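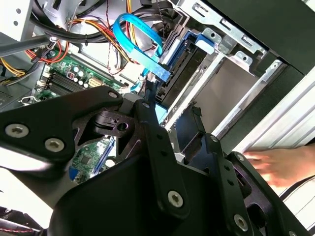

What's inside the old beige box: a yarn with Fathima Jayawardena

By Marlene Sales | July | 2 comments

We use cookies to remember your preferences. By continuing to read you agree to our cookie policy.

I had an old desktop computer in the hall cupboard for seven years. It moved house with me once, came out of its box, went straight into the new cupboard, and every time I reached past it for the vacuum I felt a bit guilty. So when Fathima Jayawardena from Osus offered to talk me through what's in one of these things and what's worth saving, I brought biscuits and about a thousand questions.

Osus takes in retired office computers from around Tratunell and pulls them down for parts. Fathima has been doing it since her uni days, when she was fixing laptops for people on her floor in exchange for dinners. "I was terrible at cooking and pretty good with a screwdriver," she says. "It worked out for everybody."

My first question was the one I suspect most people have. Do you just start yanking things out?

"Please don't," she says, laughing. "The first thing is power. Unplug it at the wall, then hold the power button in for a bit. After that lay it down on its side and get the panel off, and have a look before you touch anything. People want to get stuck straight in and I get it, but spend a minute just following the cables with your eyes."

I'd always thought of the cables as the scary bit (so many of them!), but she reckons they're the friendliest part of the whole job. The orange, yellow and red ones come from the power supply. The flat thin ones are data. "Once you know that, it stops being spaghetti. A SATA plug only goes in one way round, so you can't really muck it up on the way back."

I asked what breaks most often when someone like me has a go. She didn't even have to think about it.

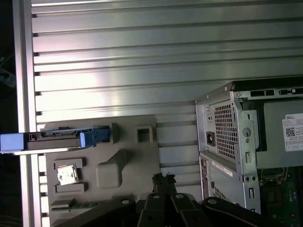
"The processor," Fathima says. "It's the bit people are proudest of getting out and then they put it down on a bench with a mug on it." Her whole approach is that a part should have somewhere to go before it leaves the case, and she'd sooner you spent the time sorting that out than buying a fancy toolkit. It's why I got so fond of the grey moulded tray, which has pockets shaped for the different parts — the chip gets its own shallow spot, metal side up, and the hard drive lies across the top in its blue caddy. I said it reminded me of a cutlery drawer and she told me that was the nicest thing anyone had said about it. At home she says an egg carton will do for screws, and a chip should go in an antistatic clamshell if you can get your hands on one.

We got talking about the caddies then, because I'd assumed the blue plastic was decoration. Nope! Blue on this sort of case is the maker's way of telling you what you can undo. Fathima learnt that from Kasun Marikar, who trained her when she first started and apparently used to repeat it until people groaned.

"Kasun would say, if it's blue, it moves. Latches, handles, caddies. You squeeze or you lift and out it comes, no screwdriver. Whoever designed these cases had clearly had to fix one in a hurry at some point. Some of the cheap home ones I open, I end up with skin off my knuckles just getting to the drive."

And does it matter which order you go in?

"Drive first, for me. It's the part with somebody's life on it. I want it out and labelled and dealt with before I start thinking about anything else."
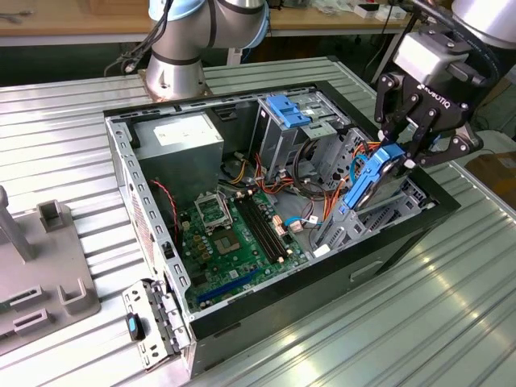
She's firm about this one, and I could tell it comes up a lot. Deleting your files and emptying the bin doesn't count. Osus wipes every drive that comes through and anything that won't wipe properly gets destroyed. If you're passing a computer on to a cousin or a neighbour, she says, take the drive out and keep it in your desk until you've had a proper think.

"I had a lady ring me, Sumaiya Saha, she won't mind me saying, and she'd given a tower away at a garage sale with all her kids' baby photos on it. She got it back, thank goodness. She's our best customer for drive wiping now."

The size question made me laugh too. I'd been hanging on to a 500 gigabyte drive as if it were treasure. Fathima says they're still handy for backups and for schools, though I shouldn't expect to retire on it. Memory is easier to find a home for, and she'll take sticks of pretty much any size because there's always a machine somewhere that could do with a bit more. Power supplies she's pickier about. She won't open one up, ever, and she'd like me to tell you not to either.

"They can hold a charge. Take the whole unit or leave the whole unit. There's nothing in there for you."
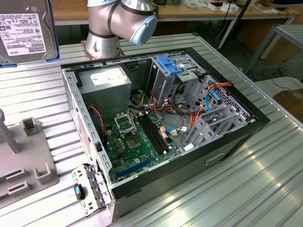 What about the case itself, once everything useful has gone? I had visions of planters. Fathima has seen the planters. She's also seen a letterbox, a chook feeder and something Perihan Ertürk at the Wirnitz workshop described as a side table (it had a doily). Mostly, though, the steel goes off to Bhuiyan, the scrap people out past the highway, and the boards are kept separate for recovery. Last year Osus got through 394 towers, and she'd like to beat it this year if they can find somewhere to put them all.

I asked if she ever gets bored of it, all those near-identical boxes. She took a biscuit while she had a think.

"Sometimes, when it's a big batch from the one office. But then you get one where some previous person has tied all the cables up beautifully, or stuck a note inside saying what they replaced and when. I love those. I write notes in mine now. Nobody's ever written back, but you never know."

My tower has left the cupboard, by the way. The drive's in my desk. I got the panel off in the kitchen, found the blue latch on my own and was unbearable about it for the rest of the night.

If you've got one to hand over, Osus would like the power cord along with it, and please take your discs out of the tray first. They have a drawer full of other people's Christmas music.

Shared 7 times | 2 comments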